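Home Articles Categories Recent changes Random page
Search this wiki... Go

Kindum (live production switcher)

Kindum is a portable video switcher used for live streaming of community sport, theatre and local news. It was developed in Ballarat by Trulletti, a small broadcast equipment maker, and is much loved by regional crews for packing a full control room into a case that fits under a folding table.

History

Designer Felista Kaijage began the project after years of calling junior netball matches over a single fixed camera. Her first prototype handled four inputs and a scoreboard overlay. A later version, released in July, added instant replay, and demand leapt: 3618 units were sold in its first run. 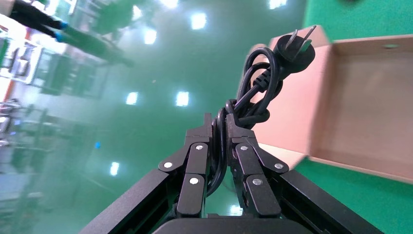

A coiled black power cord held in a gripper.

Features

The switcher accepts up to 10 camera sources and can send separate programs to a venue screen and an online stream. Its replay buffer holds 15 minutes of footage from every input, a marvellous thing to have when a goal is disputed! Colour matching between mismatched cameras is automatic, though operators can still adjust each one by hand.
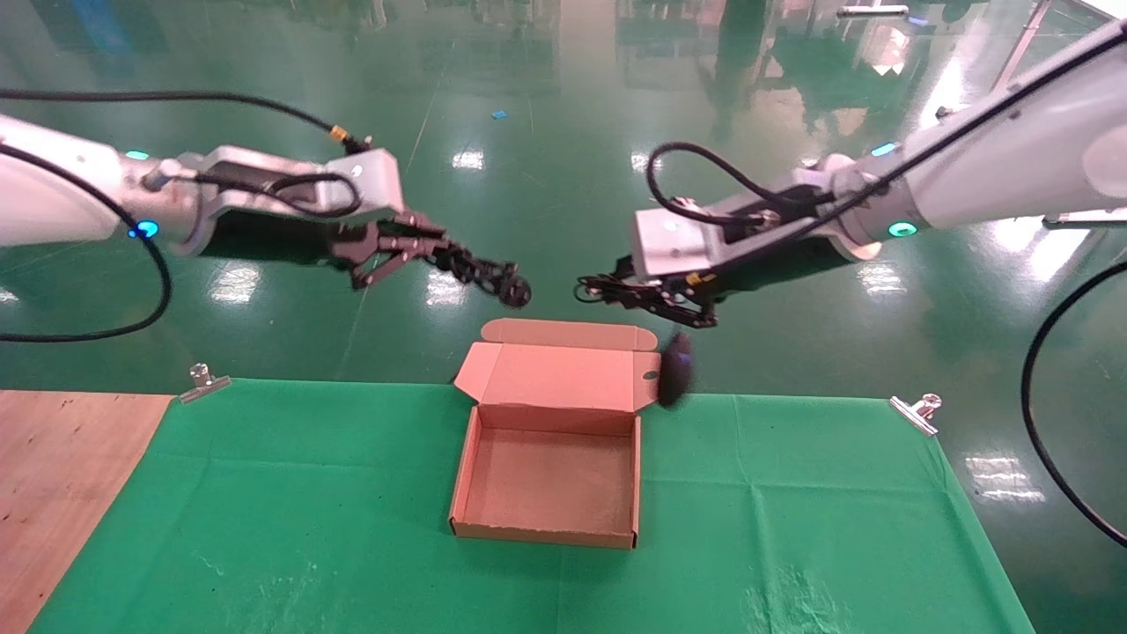 Open cardboard box on a green cloth-covered table, with two white robotic arms.

Graphics are built in Zaneo, a companion program that runs in a browser. Templates can be shared between clubs, and the public library now has over 700 of them, from cricket scorecards to election night tickers.

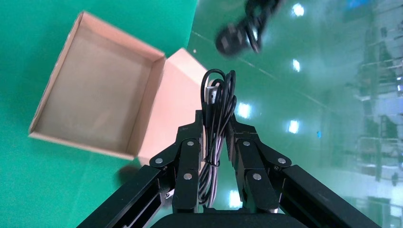 Black cable bundled with a twist tie.

Reception

Hiu-tung Hung, reviewing the unit for the trade newsletter Pichon, praised its wonderfully clear button layout and called the replay wheel "a joy to use". The same review criticised the fan noise, a real nuisance in quiet theatres.
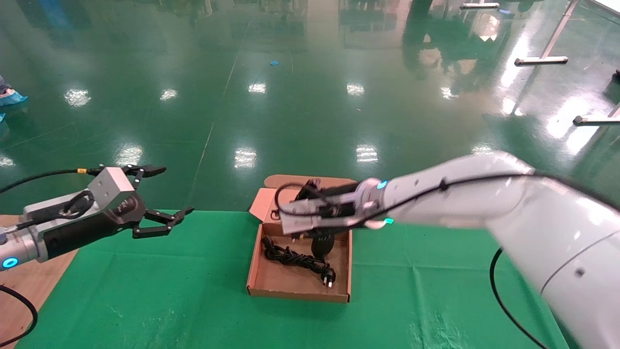
A firmware update later slowed the fan at low loads and added a silent mode for stage work.

See also: Vision mixer, Outside broadcast, Lower third

Last edited 5/28/26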